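Planning and Local Government – Session 3 notes
Variations to an approved development: how they work and who gets a say
Instructor: Kavitha Suvarna

Read these notes before the seminar. The readings on zoning from Session 2 are assumed.

1. What the approval covers

A development approval is tied to a set of drawings and a list of conditions. The owner can build what is on the drawings and nothing else. In the Dastell case the approval was for a row of shops with apartments over them, 12 meters to the roofline, with 20 parking spaces at the rear. Condition 14 required the rear lane to stay open to delivery trucks at all times.

2. Minor and major changes

Most local codes split changes into two groups. A minor change (moving an internal wall, swapping one window type for another) is signed off by staff. A major change goes back on public notice and is decided by the elected council. The line between the two is where most disputes start. Barnitham's code calls a change major if it alters the use, the outside bulk of the building or the number of parking spaces. Other towns leave it to the planning director's judgment – read your own town's code before you assume anything.
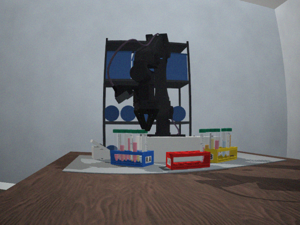 BARNITHAM, May 2, 2026 – The owners of the Dastell site have asked the council to let them turn the ground-floor shops into leased work units and to close the rear lane to through traffic. The application went in as a minor change. Residents of Pisharody Street, which backs onto the lane, have asked for it to be treated as major. Planning officer Malathi Sastry said staff had not yet made a decision on that point.

The item above is the text we will work from in the seminar. Note what it leaves out. It does not say whether the parking count changes, and it does not mention Condition 14. Under the Barnitham code the change of use is enough by itself to make the application major. Closing the lane is a separate question, as it means amending a condition of the original approval.

3. Objections

An objection has to deal with the change being asked for. Complaints about the building as already approved carry no weight at this stage. In the Torilero matter, most of the letters received were set aside on this ground. The ones that counted dealt with truck noise and loading hours.

4. For the seminar

Bring one page on whether the lane closure could be approved if the change of use is refused. Refer to the code by section number. Groups will be the same as in December, and Group 3 speaks first.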